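Entertainment Reporting, Unit 6: Covering Celebrity Announcements
Handout updated 17 Dec 2019

Read this before the workshop and bring your marked copy of the Dretorero exercise. We will use it in the first half hour.

6.1 What counts as an announcement

Stars now break a lot of their own news. An engagement, a new album or a split may show up first as a post, sometimes one that stays up for a day and then goes away. For this course, an announcement is a statement made by the person or by someone paid to speak for them. A hint is anything else: a ring in a photo, a deleted caption, a song lyric, a friend's comment.

The headline has to match the type. "Confirms" goes with an announcement. "Hints" goes with a hint, and the story should say within the first two sentences what the hint was. Do not write "confirms" because a second website did.
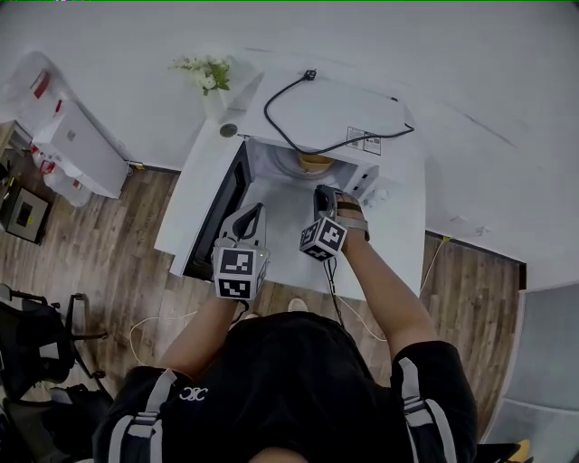
Can a fan account be used as a source?
Use it as a lead only. Find the original post, save a copy with the time showing, and credit the original. If the original is gone and you have no copy, tell your editor before you write anything.

6.2 The Dretorero exercise

Dretorero is the singer in your practice file. The file has 26 items: posts, replies, two press releases and a short radio transcript. One press release is dated June and was replaced a week later. Mark every item A (announcement), H (hint) or N (neither). Then write a story of no more than 59 words, headline not included.

Last term's common mistakes:
- Using the older press release.
- Treating the reply from the tour drummer as an announcement.
- Giving the number of likes with no time attached. The post had 1,000 likes when first saved and 3,233 in the later copy. If you use either number, say when it was taken.

6.3 Searching the archive

Past coverage is in Finder, on the library computers. Search by stage name first, then by legal name. The Molton collection holds magazine features and the Yao collection holds TV listings and interviews. They are indexed separately, so run the search twice.

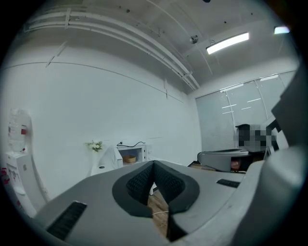
What if the star's team asks for a story to be taken down?
Pass the request to the editor and do not reply yourself. A factual error gets corrected with a note at the foot of the story. A true story that someone dislikes normally stays up.

6.4 Family and health

Leave children's names out unless a parent has made them public. Do not guess at a pregnancy or an illness from a photo. If a publicist declines to comment, say so in one line and move on.

For next time: read Unit 7 (award shows) up to the end of the section on embargoes. Hand in the 59-word story on paper, double spaced, with your A/H/N sheet stapled behind it.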